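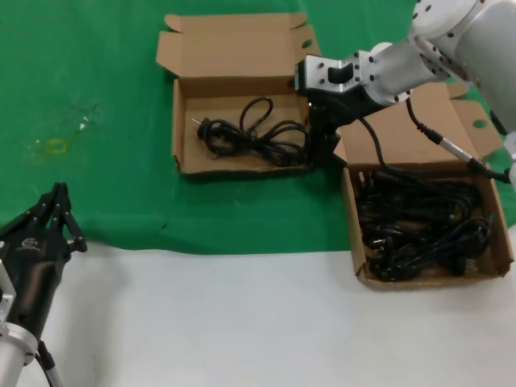

The Terkstead bench kit from Janen is sold as a complete two-arm station for light sorting and packing, and I have now had the use of one for long enough to offer a fair account of it. My interest is in small repair and resale shops, where much of the day goes to handling parts that are worth very little each. Power cords are the usual case. They arrive tangled, they must be separated, and each one has to go into a box with the item it belongs to. For that reason I chose cords as the main trial, with one open cardboard box holding a tangled pile of black cords and a second box beside it with a single cord coiled loosely inside. The station was set over a green cloth, with a black gripper on one arm and a jointed, multi-fingered hand on the other.

Janen offers the kit in two forms. The basic form includes both arms, the gripper, the control unit and the Irkuler software. The fuller form adds the hand and a year of telephone support. Mine is the fuller form, order number 3059, supplied through Tillman, which handles sales and service in this region. The crates arrived in October. Tillman charges 800 dollars for delivery and first setup, and I would advise any buyer without a technician on staff to pay it. The written instructions are correct, but they assume a reader who has done this kind of work before.

Setup was completed in one afternoon. Everett Mbeki of Tillman carried out the work and remained until both arms had passed their motion checks. He also moved my bench away from the wall, a matter on which the manual is silent.

The Irkuler software is the strongest part of the offer. A new task is taught by guiding the arm by hand and saving each position, and the saved tasks may be copied and edited afterward. The license permits 200 saved tasks. I have used 42 and do not expect to reach the limit. The menus are plain, though the button for pausing both arms together is smaller than it should be.

The gripper is the part I would choose first for cords. The hand is more costly to maintain and takes longer to teach, and a shop with simple needs can do without it. Cable routing also deserves thought before purchase. The arm cables share the space above the bench with the work, and Janen supplies only four clips. I have ordered more.

Replacement finger pads are available from Tillman in packs of six.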